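Print this page | E-mail this page

Two-arm cell: minutes of the maintenance meeting
2021-12-21, minutes taken by Sumaiya Wickramasinghe

Present: Pranab Talukder (chair), Sumaiya Wickramasinghe, two technicians from the Dukport workshop.
Apologies: Leinonen (parts supply).

1. Minutes of the previous meeting
Agreed without changes. The action on spare horn screws is closed. The action on the cable drawing is carried over to item 3.

2. Gripper fingers
PT reported on the printed fingers. The present set has done 223 grasp cycles on handheld microphones since it was fitted. The gripping faces are scuffed and the top edges are no longer even. Grip force is unchanged at the default setting. The workshop asked whether the faces should be sanded. PT was against this, as sanding alters the closing gap and the zero position would have to be taught again. It was agreed to leave the set on until the next stop and then replace both fingers as a pair.

The new fingers will be printed in the same black material with the layers running along the length of the finger. The Gurnow print profile is to be used without changes. The workshop will check the screw holes with a plug gauge before fitting.

3. Second arm, servo cabling
The cable to the servo on the second arm has been pulling at its connector when the arm folds back fully. No fault has been logged, but the connector was found slightly raised at two inspections. SW proposed a longer loop with a tie point on the arm. PT asked that the loop stay clear of the wrist camera on the other arm during hand-over moves. A trial loop of 65 mm will be made up and run at reduced speed before it is fixed.

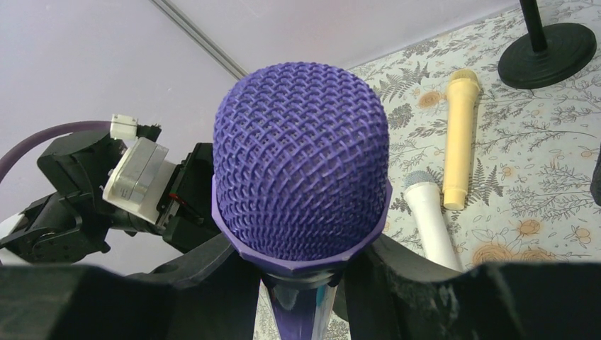
The workshop asked for the bracket screws to be re-torqued at the same visit, as the cable has to come off in any case. Agreed. Thread lock is to be used on the bracket only. Horn screws are to be left dry and marked with paint pen.

The cable drawing is still at the old revision. SW will update it once the loop length is settled.

4. Grasp height
The taught grasp point is on the handle, below the collar. One technician reported that the fingers had closed on the collar after the table was moved. PT said the table datum must be checked after any move, using the Wiren block, and the result entered in the log. A shift of more than 4 mm means re-teaching the approach. Smaller shifts may be corrected by offset.

There was some discussion of whether the cloth affects the datum. It is to be pulled flat and the block placed on top of it, so that the reading includes the cloth.

5. Actions
PT: print and gauge one pair of fingers, January.
SW: trial loop, then cable drawing.
Workshop: re-torque bracket screws, mark horn screws.
Workshop: add datum check to the start-up sheet.

6. Any other business
The spare servo ordered through Leinonen has not arrived. PT to chase. The cell may be run in the meantime, but the second arm is not to be left powered overnight.

Next meeting in January, day to be set by e-mail.

Contact the cell office | Copyright Dukport Workshop | Back to top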